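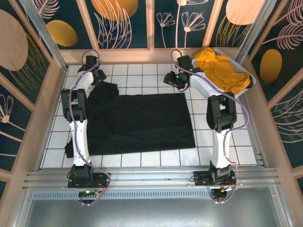 I've been promising a few of you a thread on how I got through sorting my grandmother's recipes, and today's my day off and the laundry is more or less under control, so let's go. It's going to be long. Get a drink.

First, the pile. My grandmother Sýkora kept her recipes in two shoeboxes, a cookie tin and the back pages of an old address book. I counted every one of them in the end, because I wanted to know what I was dealing with, and there were 652. Cards, envelopes, the backs of church bulletins, one on a bank deposit slip.

A lot of those were the same recipe over and over. She would copy out her poppy seed roll for somebody, change her mind about the sugar halfway down, start a fresh card and then keep both. So if you're looking at a mountain like that in your own closet, please don't panic, it shrinks once you start matching them up.

Once I'd put the doubles together I was down to 228 different dishes. I kept all the doubles, though! They're clipped behind the one I think is the latest. You can watch her opinion of nutmeg fall year by year.

The handwriting. She wrote half in English and half in Czech, often in the same line, and her sevens look like ones with a hat on. My cousin Ikhsan Ong (by marriage, and the best thing to happen to our family gatherings) sat with me for two whole Sundays with a magnifying glass and a plate of toast. He doesn't read a word of Czech either but he has the patience for it.

Her measurements were the other headache. "Butter like an egg." "Flour, the blue cup." Well, the blue cup is long gone. My aunt remembered it as a big one and my mother remembered it as a small one, and they had quite a discussion about that over the phone, with me holding the phone.

What I did in the end was bake the one cake I know by heart, the plum one, and work backward from it. I made it 4 times in a week. By the last one the batter looked the way I remember it looking, sort of slow and shiny, and I had my blue cup: a little over a cup, not packed down. Everybody on my street got plum cake in May, you're welcome.

A few people asked about storage. I looked at the fancy archive boxes and my wallet said no. I went with plain photo sleeves in a three-ring binder, the kind with pockets for index cards, and the bigger scraps got full-page sleeves. The stained ones I left stained. I did brush off the flour with a soft paintbrush first, and there was so much flour.

Please don't laminate them! I know it's tempting. I did it to one card years ago, her dumplings, and the ink has gone a strange brown color and I can't get it out of there now. I still feel bad about it whenever I make dumplings.

For the order, I tried alphabetical and hated it. Half of her titles are things like "The good one" or "For when Ed comes." So it's by occasion now: Christmas, Easter, company, weeknight, somebody is sick, somebody has died. The last section is nearly all potatoes.

I also typed everything up, slowly, over the winter, one recipe most nights after supper. I typed what she wrote exactly as she wrote it, and put my own notes underneath in a different color so you can always tell who's talking. If you do only one thing from this thread, I'd make it that — you'll be so glad later that you didn't tidy her up.

There are 33 I couldn't solve. Some have no title and no oven temperature, only a list. One of them says flour, lard, vinegar, "the rest as usual." I've baked it as a crust and I've rolled it thin like a noodle and neither one tasted like anything I'd ever eaten at her table. If your family makes something with those three, write to me, I mean it.

Ho-yin Kong asked under my last post whether I'd let people see the honey cookies card. Yes! I need to ask my aunt first, she's a bit protective of that one, but I think she's coming around. Short version until then: let the dough sit overnight, and then let it sit one more night. They'll come out hard as roof tiles and they soften in the tin with a slice of apple. Change the apple every couple of days.

Someone else wanted to know how I talk to older relatives about this without it getting heavy. I bring one card. Just one, and I ask a small question, like who was Ed. (Ed fixed the furnace. He was apparently a very big eater.) I got a whole afternoon out of Ed, including a story about a snowstorm and a goose that I'd never heard before and am saving for another thread.

The next job is making copies for the cousins before the big get-together. I'm leaning toward a spiral binding so it lies flat on the counter, with a few blank pages at the back of each section so people can add their own. My mother thinks it should have a proper hard cover. We're still talking about it.

Okay, the dryer's done and so am I. Tell me what your grandmother called her measurements, I'd love to hear them — I'll be answering all evening.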